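The Pitcher

Eamon Horgan had the list and Imke Frerichs had the tape. They had started at the far end of the second floor, where the filing cabinets were, and by the time they reached the meeting room it was nearly four and neither of them had talked for a while.

Wendt was moving to a smaller place on the other side of Dendlow. Everything that was going had to have a number, and everything that had a number had to be on the list. The list had been made by Ottó Kozma eleven months earlier, before he retired, and it ended at 1570. Eamon had thought it would take two afternoons. He was on his fifth.

"Table, meeting, light wood," he read.

Imke looked under the edge and found the sticker. "It's here."

"Cable hole, one."

"He listed the hole?"

"He listed it as part of the table. Table with cable hole, one."

She put her finger on the rim of the hole and said yes, one. Eamon made a check mark.

The table had been wiped. What was left on it didn't match anything on the page he was holding. He went forward a page and then back two.

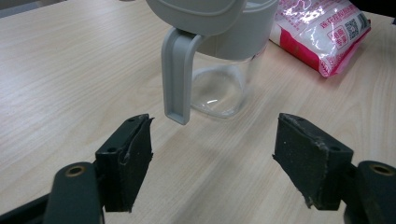 "There's no pitcher," he said.

"I can see a pitcher."

"There's no pitcher on the list."

Imke came around and read over his arm. Ottó had been careful. He had put down the coat hooks and the wastebaskets and the thing for holding the door open. Under Kitchen he had put down 29 spoons. But he hadn't put down a pitcher, in the kitchen or in the meeting room or anywhere they had been so far, and they had been nearly everywhere.

"Maybe it came after," she said.

"It was there when I started. I remember it from my interview. Mareike poured me a glass of water and the lid wasn't on right and it went on my papers."

"Then it's older than you."

"By at least a day."

He wrote "pitcher" at the bottom of the page in pencil and put a question mark after it. He wrote "bag" under that, then erased it. A bag wasn't an asset. Somebody had left it after lunch, he supposed, or had been going to carry something home in it.

Mareike Engelhardt was in her office with her shoes off, putting binders in boxes. She was the last of the people who had been there in the old building, the one before this one. Eamon stood in the doorway and asked her who the pitcher belonged to.

"The one in the meeting room? That's Gunther's."

"Gunther Petersen?"

"There was only one Gunther."

Gunther Petersen had left before Eamon was hired. He knew the name from the drawer labels in the supply room, which were still in Gunther's handwriting, all capitals, with a line under each.

"Did he leave it for us?"

"He left it," Mareike said. She taped a box shut, wrote on it, and thought. "He brought it in for the meetings with the people from Plurkico. They used to come every January and they'd stay all day, and we only had the coffee pot to put water in. You could taste it. So he brought one from home. Then he kept forgetting to take it back."

"For how long?"

"Nine years."

Eamon said that after nine years it was probably the company's. Mareike said she didn't think it worked like that. She had lent her sister a ladder in 1998 and it was still her ladder.

He went back to the meeting room. Imke had found a chair with two stickers on it, 200 and 1000, and was waiting to hear which one was right.

"Which one's peeling?"

"Both."

He looked up both. Number 200 was a floor lamp. Number 1000 was a chair, meeting, gray. He told her to take the 200 off, and she scraped at it with her thumbnail, and it came away in four pieces, which she stuck to the back of her hand for the time being.

"It's Gunther's," he said. "The pitcher."

"Who's Gunther?"

"The drawer labels."

"Oh," she said. "Him. Is he alive?"

Eamon hadn't thought to ask. He went back down the hall. Mareike said of course he was alive, he was sixty-six, he lived out past the water tower and grew onions. She had the number if Eamon wanted it. He said he did, and she wrote it on a corner of box cardboard and tore it off.

He put the cardboard in his shirt pocket and didn't call. There were still the shelves to do, and the wall clock, and the whiteboard with its tray. Imke read the stickers and he found the lines. Outside, a truck was backing up to the loading door and stopping and backing up again.

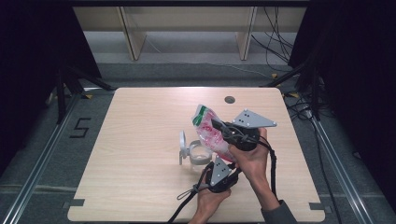 When the shelves were done Imke sat down on chair 1000 and drank from her own bottle. She was twenty-four and had been at Wendt since the spring. She asked what happened to things that weren't on the list.

"They go in the dumpster."

"Who says?"

"It's in the instructions. Unlisted items will be disposed of."

"Even good ones?"

"It doesn't say anything about good ones."

She thought about that. Then she said her grandmother used to have one a lot like it, with a lid you had to turn until the spout matched up, and you always got it wrong the first time. Eamon said that was what had happened at his interview. Imke said that if Mareike Engelhardt had gotten it wrong then it was the lid's fault.

He took out the piece of cardboard. He dialed from the phone on the wall, which was item 1412 and would be disconnected at six.

It rang for a long time. He was ready to hang up when a man said, "Petersen."

Eamon explained who he was. He said he worked at Wendt, that they were moving, and that there was a pitcher.

"What kind of pitcher?"

"Glass. It has a gray lid and a gray handle."

"Is there a chip in it?"

Eamon put his hand over the phone and asked Imke if there was a chip. She said she'd need to take the lid off to tell. She took the lid off and ran her finger around, and then shook her head.

"No chip," he said.

"Then it's the good one," Gunther said. "I thought I took the good one home and left you the chipped one. I've been using the chipped one all this time."

"Do you want it back?"

There was a wait. Eamon could hear a radio in the house, a man reading crop prices or possibly scores.

"My wife bought the pair of them," Gunther said. "At the Jirix store, when it was still on Front Street. She told me to take the chipped one to work. I told her that I had."

"I can hold on to it for you."

"She'd have noticed. I always thought she would have noticed, so I never checked." He coughed. "No, she knew. She must have. She just didn't say."

Eamon didn't know what to answer, so he said they would be in the building until six.

"I don't drive after dark anymore."

"I could bring it. Are you past the water tower?"

"You don't need to do that."

"It's on my way," Eamon said. It wasn't.

Gunther gave him the directions twice, including a mailbox that had since been moved. Then he asked if the labels were still on the drawers. Eamon said they were. Gunther asked if people put the right things in the right drawers and Eamon said that for the most part they did.

"Rubber bands?"

"Rubber bands are in with the staples now."

"Well," Gunther said, and hung up.

Imke had put the lid back on and was turning it. She asked what he'd said. Eamon told her some of it. She asked what they should wrap the pitcher in, and he said they had used up all the paper on the picture frames downstairs, so it would have to be whatever there was.

They looked in the kitchen. The dish towels had been packed that morning at the bottom of a box that had four boxes on top of it. Imke offered her scarf. Eamon said no, and then he said all right, as long as she understood she might not see it again for nine years.
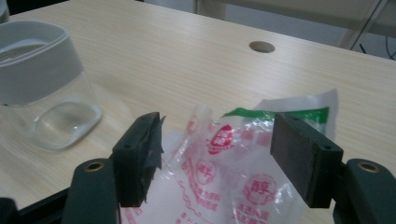

They did the last page standing up. Clock, wall, one. Whiteboard, one. Tray for whiteboard, one. Number 1570 was the step stool in the hall, and Imke went out and stood next to it and called in that it was there. Eamon checked it off. The only thing left on the paper was his own line in pencil, the word and the question mark.

He considered it. If he left it on, somebody at the new place would look for it. If he took it off, there had never been a pitcher. He erased the question mark and wrote "returned to owner," and put the time, 5:20, and his initials.

"Does that count as disposed of?" Imke asked.

"I don't see why not."

Mareike came in with her coat on and her shoes in her hand. She had boots on for the parking lot. She saw the scarf with the handle sticking out of it and asked whether he'd reached Gunther, and Eamon said that he had and was taking it out there now.

"He'll give you onions," she said. "Take them. He gets hurt."

"How many?"

"More than you'll want."

Imke opened the bottom cabinet, which was item 611 and empty, and got her bag out from behind the door. She still had the pieces of the sticker on the back of her hand. She picked them off one at a time and didn't know where to put them, the wastebaskets being already on the truck, so she put them in her pocket.

Eamon carried the pitcher down the two flights with one hand under it. The truck had gotten itself straight to the door by then and two men were sliding the filing cabinets in. He waited for them to finish, and then he went around to his car and set the pitcher on the passenger seat. He pulled the belt across it and clicked it in. When he turned onto the county road the lid began to rattle a little, and he reached over and held it.

The mailbox wasn't where Gunther had said. He drove past the house once, as far as the next farm, and had to turn around in the yard there. When he came back the porch light was on and an old man in a cardigan was standing under it with a paper sack in his arms, already full.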